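Wir suchen Teilnehmende für eine Studie zur zweiarmigen Montage mit Robotern

22.7.23
von der Arbeitsgruppe Geagea, Standort Harside

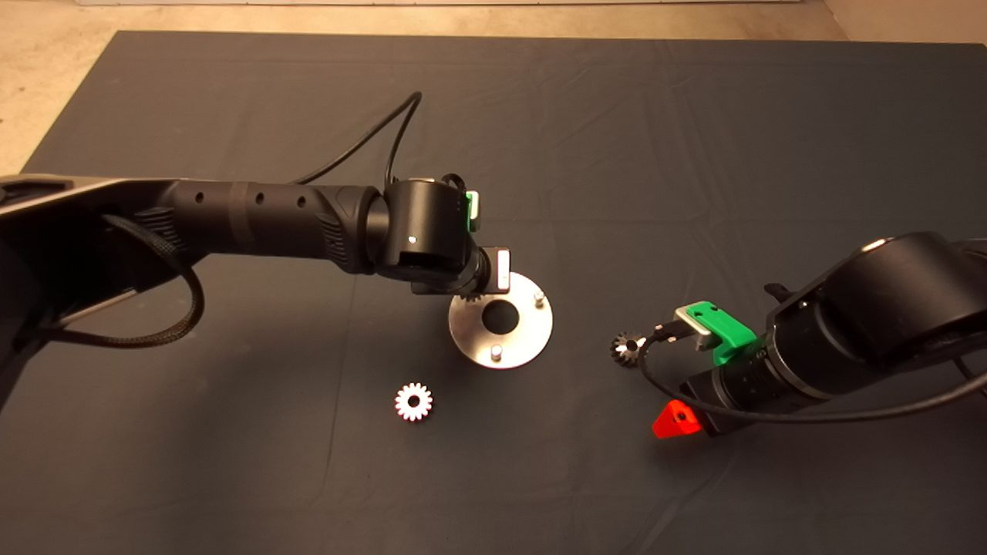

Zahnräder und Metallplatte zwischen den beiden Armen, Arbeitsplatz in Harside.

Für unsere Studie im August suchen wir noch 15 Personen, die einen zweiarmigen Roboter aus der Ferne bedienen möchten. Die Aufgabe ist eine kleine Montage: Zahnräder werden gegriffen und auf eine runde Metallplatte mit Stiften gesetzt. Vorkenntnisse in Robotik sind nicht notwendig. Wir freuen uns sogar besonders über Personen, welche noch nie mit einem solchen System gearbeitet haben.

Worum geht es?

Im Projekt Geagea untersuchen wir, wie ein Roboter aus menschlichen Vorführungen lernt, zwei Arme gleichzeitig zu benutzen. Wir haben bis jetzt 1499 Vorführungen aufgenommen, alle von Mitgliedern unserer eigenen Arbeitsgruppe. Das Verfahren, das wir daraus trainiert haben, heißt Fasex. Es sagt für beide Arme gemeinsam eine kurze Folge von Bewegungen voraus und korrigiert diese Folge laufend mit den Bildern der Kameras.

Das Ergebnis ist für uns erfreulich, aber noch nicht vollständig. Das Greifen der Zahnräder gelingt Fasex zuverlässig. Schwierig bleibt der Moment, in dem die Zähne von zwei Rädern ineinander kommen müssen. Erfahrene Bediener drehen das Rad dabei ein wenig hin und her, und das Modell hat diese Bewegung gelernt, allerdings immer in der gleichen Weise. Wir vermuten, dass unsere Daten zu einheitlich sind. Wer die Aufgabe zum ersten Mal sieht, sucht sich oft einen anderen Weg, und genau solche Vorführungen fehlen uns.

Was ist Ihre Aufgabe?

Sie kommen an vier Terminen zu uns. Beim ersten Termin bekommen Sie eine Einführung und dürfen ohne Aufzeichnung üben, so lange Sie möchten. Bei den anderen Terminen führen Sie die Montage mehrmals durch, mit Pausen dazwischen. Die Lage der Teile auf dem Tisch wird nach jedem Durchgang verändert. Sie steuern die beiden Arme mit zwei Handgriffen der Firma Wendovix, die Kraft an den Fingern wird nicht zurückgemeldet. Fehlversuche sind kein Problem, bitte brechen Sie deswegen nicht ab. Auch ein heruntergefallenes Rad ist für die Auswertung brauchbar.

Am Ende füllen Sie einen Fragebogen zur Anstrengung aus.

Wer kann teilnehmen?

- Personen ab 18 Jahren
- normales oder korrigiertes Sehvermögen
- keine akuten Beschwerden an Händen, Handgelenken oder Schultern
- Deutsch oder Englisch so gut, dass Sie die Sicherheitseinweisung verstehen

Linkshänderinnen und Linkshänder sind sehr willkommen, sie sind in den bisherigen Daten kaum vertreten.

Vergütung und Daten

Die Teilnahme wird pro Termin vergütet, den Betrag finden Sie in der Teilnehmerinformation. Gespeichert werden die Bewegungen der Arme, die Kamerabilder vom Arbeitstisch und Ihr Fragebogen. Ihr Name wird getrennt davon aufbewahrt. Sie können jederzeit und ohne Angabe von Gründen aufhören, bereits absolvierte Termine werden trotzdem bezahlt.

Anmeldung

Bitte melden Sie sich über das Formular auf der Projektseite und nennen Sie uns Ihre möglichen Zeiten im August. Sie erhalten innerhalb von sieben Tagen eine Antwort. Falls alle Plätze vergeben sind, setzen wir Sie gern auf die Warteliste.

Kommentare

zahnrad_fan
Kann man auch mitmachen, wenn man eine Brille mit Gleitsicht trägt? Bei VR-Brillen habe ich damit immer Probleme.

Arbeitsgruppe Geagea
Ja, das ist möglich. Es wird keine VR-Brille benutzt, Sie sehen die Kamerabilder auf einem normalen Bildschirm.

mp_83
Müssen die vier Termine in der gleichen Woche sein? Ich bin Anfang August noch weg.

Arbeitsgruppe Geagea
Nein, die Termine können verteilt sein. Zwischen dem ersten und dem zweiten Termin sollten aber nicht mehr als sieben Tage liegen.

kleinteil
Angemeldet! Wird der Datensatz später veröffentlicht?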